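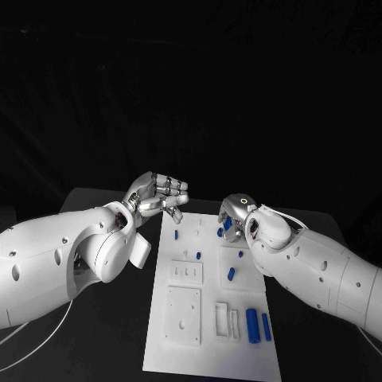

Figure 6.1 A peg-and-slot board during assembly, with two small blue pegs upright on the board.

Chapter 6
Pegs, Holes, and Slots

What this chapter covers
How a peg and its opening are matched in size
The difference between a hole and a slot, and when each is used
Loose, sliding, and tight fits
Why pieces jam, and how shape can help them go in
Choosing an order of assembly
Laying out a practice board

Words to know
allowance, chamfer, clearance, depth, fit, jamming, locating edge, peg, seat, slot

Putting a peg in a hole is one of the first assembly jobs most people ever do. Small children do it with toys before they can talk well. Adults do it when they push a shelf pin into a cabinet wall, a plug into an outlet, or a dowel into the end of a table rail. The job looks the same each time. A solid piece has to be brought to an opening, lined up with it, and pushed in until it stops.

Chapter 5 dealt with flat parts that are stacked or laid side by side. A flat part can be a little out of place and still be picked up and moved. Pegs and slots are less forgiving. The piece has to be over the opening, it has to be straight, and if it is not round it also has to be turned the right way. When any of these is off by more than the opening allows, the piece will sit on the rim and go no farther.

A board like the one in Figure 6.1 is a good place to study this. The parts are spread over a flat white surface on a dark table, and the blue ones are easier to make out than the white. Boards of this general kind are used in classrooms, in hand therapy, and in training for factory work, and they can be made in almost any shop with a drill and a saw.

6.1 The Parts of a Peg Joint

Every peg joint has two sides. The peg is the part that goes in. The opening is the part that receives it. We will use the word "hole" for a round opening and "slot" for an opening that is longer than it is wide. Square and six-sided openings also exist, and most of what is said about slots applies to them too.

The peg has an end, a body, and sometimes a head. The end enters first. The body carries the load and keeps the peg straight. A head, if there is one, stops the peg from going in too far and gives the fingers something to hold. A peg with no head has to be stopped by the bottom of the hole. The place where the peg comes to rest is called the seat.

Depth matters more than beginners expect. A peg in a shallow hole leans easily, and a light bump will knock it out. A peg in a deep hole stands firm but is harder to start straight and takes longer to pull. As a working rule for practice boards, make the hole at least as deep as the peg is wide. A peg 16 mm across should go into a hole at least 16 mm deep. If the board is too thin for this, glue a second board underneath.

6.2 Clearance and Fit

The difference between the width of the peg and the width of the opening is called clearance. If a peg measures 16 mm and the hole measures a little more, that little more is the clearance. The amount a designer plans for is called the allowance. What you get when you measure the finished parts may be different – drills wander, wood swells, and printed plastic shrinks as it cools.

Fits are sorted into three groups in this book.

Loose fit. The peg drops in under its own weight and can be wiggled. It is easy to assemble and suits games, young children, and parts that must come out often.

Sliding fit. The peg goes in with light pressure from the fingers and has very little side play. It can be removed by hand. Most practice boards use a sliding fit.

Tight fit. The peg must be pressed or tapped in and will not come out without a tool. Furniture dowels are often made this way, usually with glue.

The same allowance does not give the same fit in every material. A smooth plastic peg slides where a rough wooden peg of equal size will stick. Paint takes up room as well. If you plan to paint your pegs, paint one first, let it dry, and try it before you drill the whole board.

6.3 Holes and Slots Compared

A round peg in a round hole can be turned to any position and will still go in. The worker has to place it and keep it upright, and that is all. A flat or oblong piece in a slot has to be turned as well. This adds a step, and the step takes time.

The extra step can be useful. A slot controls the direction of the piece. If a hook has to face forward, a hook on a round peg may spin, but a hook on a flat tab cannot. For this reason many products use a round peg at one corner and a slot at the other. The round peg fixes the position, and the slot stops the part from turning while leaving a little room for error in spacing.

Consider a rail with two pegs set 200 mm apart. If both pegs go into round holes, the holes must also be 200 mm apart, and any mistake larger than the clearance means that the second peg will not enter. Change the second hole to a slot running along the length of the rail and the problem goes away. The rail still cannot move up or down.

6.4 Why Pieces Jam

A peg jams when it enters at an angle and touches the opening in two places at once, low on one side and high on the other. Pushing harder presses both points into the wall and makes the jam worse. The cure is to stop pushing, bring the peg back to straight, and start again with light pressure.

Short, wide pegs jam more often than long, thin ones once they have started to enter. You can see this with a desk drawer. A wide, shallow drawer catches if it is pulled at one corner. A narrow, deep drawer usually does not.

Shape helps. A chamfer is a sloped cut around the end of a peg or the rim of a hole. It gives the peg a wider target and guides it toward the center. A few turns of a countersink bit are enough for a hole. For a wooden peg, rub the end on sandpaper while turning it. Chamfer the peg, the hole, or both, but keep the cut small, as a large one shortens the part of the body that holds the peg straight.

6.5 The Order of Work

On an open board, any piece can go in first. On a crowded board the order counts. Tall pieces block the hands, so place them late or place them at the far side first. Pieces that set the position of others go in early. Loose parts should be kept off the openings that will be filled next.

Hold the peg low enough to control it and high enough that your fingers do not hit the board before the peg is seated. For a short peg this leaves very little to hold, and it may help to start it with the fingers curled over the top and finish by pressing down.

Case in Point: The Noltlow Coat Rack

The Noltlow is a wall-mounted coat rack sold by the furniture maker Drevby. In its first version, every hook had a round peg. Customers wrote that the hooks turned when a heavy coat was hung on them. Meron Teshome, who designed the rack, went back to the drawing and gave each hook a flat tab with a matching slot. The workshop then made 800 of the new hooks.

The first racks from this batch were hard to put together. The tabs measured correctly, but the slots had been cut before the wood was finished, and the varnish had built up inside them. The drawing was changed so that the allowance was measured after finishing. A chamfer was added to each slot at the same time.

"I had checked the tab five times and the slot once," Teshome wrote in her notes on the project. "I should have checked them together."

Shop Activity: Laying Out a Board

You will need a flat board 200 mm wide, a ruler, a square, a pencil, a drill, a 16 mm bit, and a length of dowel to match. Wear eye protection and clamp the board before drilling.

Choose one long side of the board as the locating edge and mark it with a pencil. Take every measurement from this edge. Measuring from one hole to the next adds a small error each time, and by the end of the row the holes may be well out of line.

Mark the center of each hole with a cross and press a nail into the crossing so the bit does not slip. Drill one hole in a piece of scrap first and try the dowel in it. If the fit is too tight, sand the dowel. If it is too loose, choose a different dowel, as the hole cannot be made smaller.

To make a slot, drill two holes with their centers on a line parallel to the locating edge. Remove the wood between them with a chisel, working from both ends toward the middle – a single heavy cut tends to split the board. Smooth the sides with a file.

Keep the scrap piece with your board. You will use it again in Section 6.6, where the same hole is measured with a caliper and compared with the size stamped on the bit.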